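The Great Basket Rethink

I have a confession for regular readers, and it concerns baskets. I own too many of them. Every time I feel on top of the housework I buy one, and every time I feel behind on the housework I buy two, so you can imagine how the hall cupboard looked by the end of winter. There were baskets inside baskets. There was one at the very back holding nothing but a bike pump and 14 takeaway soy sauce fish, and I have no memory of putting either of them in there.

So July has been basket month at our place in Eldale. I pulled the lot out onto the floor (the dog was thrilled), had a cup of tea, and tried to work out which ones I really use and which ones are just cardboard boxes with better manners.

The first thing I learnt is that I hate a deep basket. Deep baskets look wonderful in the shop, all roomy and hopeful, but whatever goes in first stays in until you move house. My scarves went into one two years ago and I've been cold ever since! The shallow ones get used every day. I can see the bottom, I can grab what I'm after with one hand while holding the phone with the other, and when they're full they look full, so I do something about it.

The second thing is that handles matter more than I ever gave them credit for. Even a little tab on the side makes a difference, something you can hook a finger on and drag the thing forward off the shelf. The ones without any end up getting hauled out by the rim, and after a while the rim goes saggy and the whole basket starts leaning like it's had a long lunch.
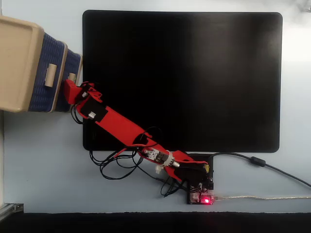
Colour was the other big one. I've always bought whatever was on special, so my shelves looked like a lolly jar that had been dropped down the stairs. This time I picked two colours and stuck to them. Beige and navy together are very forgiving. The beige keeps a dark cupboard from feeling like a cave, and the navy hides the smudges where grubby fingers go. I'm not fussy about matching sizes, but having everything in the same family has made the cupboard feel calmer, and I now open it a few times a day just to have a look. (My family think this is sad. My family can find the sticky tape for the first time in living memory, so they can keep that to themselves.)

I also gave myself a budget, which was 80 dollars for the whole job, including hooks. I did very well until I wandered into Clarkatex for a zip and came out with a set of shelf liners and no zip. Still came in under, just, if you don't count the coffee.

A few of you wrote in after the last newsletter asking how I sort things once the baskets are ready, so here goes. I do it on a table, never on the floor. Floor sorting is how you end up sitting in a ring of batteries and birthday candles at ten at night wondering about your life choices. I clear a space, put the basket at the back edge where I can reach it, and tip one drawer out in front. Just the one drawer! Anything that belongs with the basket goes in, anything that's rubbish goes in a bag at my feet, and anything I can't decide on goes to the left. When I've finished the drawer I have to deal with the left-hand pile before I'm allowed another drawer. I've broken this rule twice and regretted it both times.

If you have the room, a mat on the table is a great help too. Small things like screws and picture hooks don't roll off and skitter under the fridge, and on a dark one you can spot the pale bits and bobs straight away. Mine gets a wipe and goes back behind the door when I'm done.

I've kept five baskets for the hall cupboard, one job each: light globes and batteries, wrapping and tape, dog things, sewing, and what I've called "Tuesday's problem", although it mostly fills up on weekends. The rest have gone to the swap table at Wattimena, so if you've been after a round one with a lid, get in early. There's a big square one as well that would suit blankets, provided you don't want to see the blankets again until spring.

Next month I'm tackling the linen shelf. I've booked into the folding workshop at Skillusora because I've never once managed a fitted sheet, and my current method is to roll it into a ball and shut the door quickly. If you have a way of doing it that works, please send it in. Bonus points if it can be done alone, in a small hallway, with a dog standing on one corner.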